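Folding notes, part 3

Mar 24, 2022

The layout has settled since October. Folded pile in the far left corner, perforated basket in the far right, and the space between them kept for one garment at a time. The grey marbled top is smooth, so cotton slides on it - good for turning a shirt, bad for holding a crease.

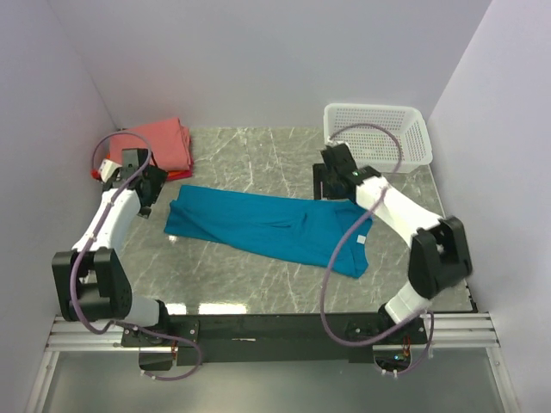
Long strips

A shirt reduced to a narrow strip is hard to read. The neck label is the quickest reference point. Find it, then open the layers away from it until the shoulders show.

Face up, neckline to the back

I work with the hem nearest the front edge. Flatten the lower half first, then pull out the sleeves.
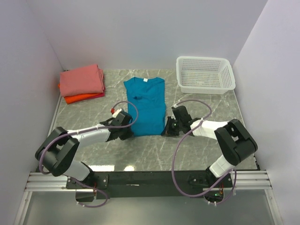 Sleeves cause most of my uneven folds. If one is tucked in and the other flares, the finished width is wrong by almost 30 mm, and the pile starts to lean. Reds and pinks go at the bottom of the drawer, teal on top.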